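Notebook, textile bench, Wollstead
24 June 2021

Drorkereo finish, second look. Carried over from May, when I wrote "seems fine" and should have known better.

The claim, from the Drorkereo leaflet: one coat on plain woven cotton, cured overnight, sheds water after 2000 rubs. No word on what the rubbing was done with, under what weight, or what "sheds" means. I asked. The answer came back as the same leaflet with a different cover page.

Went through the May results again before starting. Vernon had three treated swatches and one plain, all cut from the Fondar roll, and all three treated ones beaded nicely at the end of the run. Trouble is that the plain one did quite well too. Nobody had washed the roll first. Mill size will turn water for a while with no help from anyone, so the May result could be the finish or could be starch. I don't think we can use any of it.

Washed a new length twice, hot, no softener, dried flat. Drop test on the washed cloth: soaks in at once. Good, now there is something to compare against.

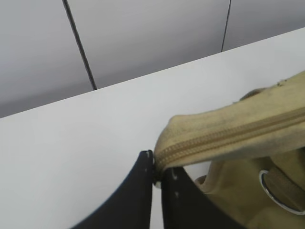
Narrow end of a beige fabric bag, white tabletop.

Cut swatches from the washed length, warp direction marked in pencil on the back. Half got the finish by brush, half left plain. Brush marks show on the treated ones if you tilt them to the window. Weighed before and after coating and the pickup is all over the place, so I doubt "one coat" means much unless the leaflet also says how heavy a coat. Liette thinks dipping and squeezing through the mangle would be more even. She is probably right, but the leaflet says brush and I want to test what they tell people to do.

Rub head: wool felt, the old Morin pads. Jaxon checked the loading and found the counter was missing strokes whenever the arm bounced at the end of its travel. We don't know how long it has been doing that. Any count in this book from before today should be read as a minimum. He shimmed the switch and ran it against a hand tally to 117 with no misses, so I'll trust it for now, but not for a whole overnight run without somebody looking in.

Results so far, treated swatches:

Before rubbing - drops stand up round and roll off when tilted. As advertised.

400 rubs - drops still stand, but they leave a damp trail when they move. Lenuța calls that a pass. I call it the start of a fail. The leaflet photo shows a drop sitting still, and a drop sitting still tells you very little.

2000 rubs - the best swatch holds a drop for a bit and then goes dark underneath. The worst one is no better than plain cloth. The best one is also the one with the heaviest pickup, which I suspect is the whole story.

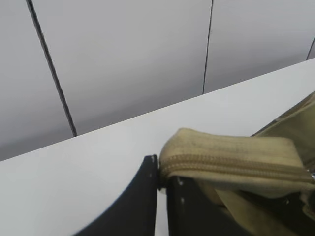

White table, back edge, panel wall behind.

Joni wants to put the order in on the strength of the zero-rub result and the price. My objection is simple: aprons get rubbed. Against a sink edge, against a bench, all day. If it only works on cloth nobody touches, wax would do the same and we already have wax.

In fairness to the stuff, it doesn't stiffen the cloth, it doesn't smell after curing, and I can't see any yellowing yet. Yet. The leaflet says it never yellows, and I'd like to know how they tested never.

Things I'm not sure of:
- Felt may be too kind or too harsh. Cotton on cotton would be closer to real wear.
- We cured overnight at bench temperature and it was a cool night. Could have been undercured. Joni will certainly say so.
- Too few swatches. The spread between best and worst is bigger than the difference I'm trying to measure.
- Same person coated, rubbed and judged them (me). I expected it to fail. Somebody else should score the next lot without knowing which is which.

Next: dipped set as Liette suggests, plus a set with plain wax for comparison. Vernon to cut and number them, key to stay in his drawer. Felt pads are nearly bald, need new ones before any of this. Order on hold until the dipped set is scored, and I've told Joni so in writing.

Leftover finish is in the jar on the bottom shelf, lid taped. It had a skin on it by the afternoon. Leaflet says it keeps a year once opened.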